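Chapter 7
Cords, Outlets, and the Countertop

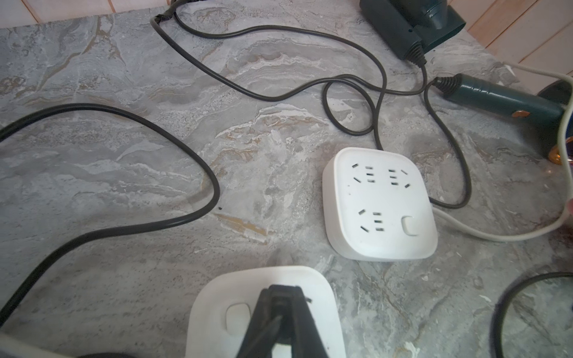
Put the strip where you can reach the switch without leaning over anything hot, one reader of the previous edition wrote to us, and then build the rest of the counter around it. We liked that so much that we moved it to the front of the chapter. It's a great way to think about a grooming counter, and it turns the usual order upside down. Most people set out the mirror first, then the brushes and bottles, then the dryer, and they plug things in wherever a cord happens to reach. By then the best spot for the power has a soap dish on it.

So we begin with power this time, and we begin on the countertop itself. In Chapter 6 you measured the counter, marked the wet side and the dry side, and drew your plan to scale. Keep that drawing handy! You'll be writing all over it.

What this chapter covers

By the end of the chapter you should be able to trace every cord on a counter from its plug to its tool, choose a place for a power strip, coil a cord without straining it, and decide which tools stay out and which go back in the drawer. You'll also meet the Uldale layout, a way of arranging a small counter that our students at Gromwood have been trying out since June, and which many of them have taken home with them.

Words to know

Strain relief: the flexible sleeve, often ribbed, where a cord enters a tool or a plug. It keeps the cord from bending sharply at that one point.

Slack: the part of a cord that isn't needed to get from the outlet to the place where the tool is used.

Resting place: the spot where a tool lies when it's out but not in your hand.

Park: to switch a tool off, unplug it, and return it to its resting place. We use this word a lot.

7.1 Why cords tangle

A hair dryer is a wonderful thing to study because it does nearly everything a cord hates. It gets picked up, swung over your head, turned to reach the back of the neck, passed from one hand to the other, and set down facing a different way from where it started. Each turn of the wrist can put a little twist in the cord. One twist doesn't matter much. After a week of mornings, though, the cord begins to curl up on itself, and when you lay it down it falls into loops all on its own.

Try it with a piece of string. Hold one end still, roll the other end between your fingers, then slowly bring your hands together. The string jumps into a loop! A cord is stiffer and slower, but the same thing is going on. If you pull the loop tight to get rid of it, you can make a kink, and a kink is much harder to get out.

The cure is easy and rather satisfying. Unplug the dryer, let it cool, and stretch the cord out along the floor. Start at the tool end and run the cord through your fingers, letting the plug turn freely as you go. You'll feel the twist travel ahead of your hand. On a badly curled cord you may need to do this 3 times before it lies flat.

Now add a second cord to the counter, and a third. Loops fall over loops, and a plug that has been pulled out and dropped gets dragged through the middle of one. When you pick up the dryer the next morning, everything comes with it. Students often blame long cords for this, and long cords do give you more to manage, but even short ones will knot happily if they share the same patch of counter.

7.2 Finding a home for the strip

A power strip is useful on a counter when the wall outlet is in an awkward place, and it brings its own cord, so count that one in your plan. Look at how the strip's cord leaves the body. If it comes out of the side, that side should face the wall outlet, with a gentle curve and no tools sitting on it.

Two rules come before any question of neatness. Keep the strip well away from the sink and from anywhere water collects or splashes, and if your counter has no dry side, don't put a strip on it. Then read the rating on the strip and the labels on your tools. Dryers and other heating tools draw a great deal of power, and many makers tell you to plug them straight into a wall outlet. Follow what the maker says, even when it spoils a lovely plan.

For phone chargers, trimmers, and a small lamp, a strip can be very handy. Turn it so the switch is on the side nearest you. Leave a hand's width of clear counter all the way around, enough to pull out a plug by gripping the plug itself.

7.3 Coiling, and when not to

Please don't wrap the cord around the handle. We know everybody does it! Wrapping pulls the cord hard against the strain relief, bending it in the same place every day. Make wide, loose coils instead, as big as a saucer or bigger, and begin a few inches away from the tool so the first stretch of cord stays straight. A soft tie holds the coil together.

If you use a tool again within the hour, skip the coiling. Park it, lay the slack behind it in one open curve, and get on with your morning.

Activity 7A: A cord map

You'll need your drawing from Chapter 6, a pencil, and a colored pencil for each cord.

Unplug everything on the counter. Draw each tool in its resting place. Choose one plug and follow its cord with a fingertip all the way to the tool, then draw its path in the first color, loops and all. Do the same with the others. Circle every place where two colors cross.

Now move one thing, only one, and draw the map again. Dimitriou Hall students usually move the dryer first. See what happens if you move the strip.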